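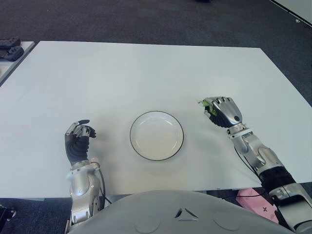

I finally sat down with the seed catalogs last night and worked out what the garden gets next year. The plan is mostly beans and squash, plus a row of zinnias by the fence. I test old seed before I buy new, and all it takes is a damp paper towel on a plain white plate with a dark rim, since small seeds show up well on white. I put down 20 of last year's zinnias on 12/23/18 and will check them in seven days.

The beans are a climber called Nakia. It did well for me in the long bed, even with a cold May. The squash is Huncombe, a small green one that keeps until spring if the stems are left on. I also want to try Bahrami, a late tomato listed at 82 days. That is long for my yard, so I will start it inside under the lights.

Compost is the other job. The bin is full and the bottom half is ready to spread. I'll do it on the next dry afternoon and cover the beds with leaves after that.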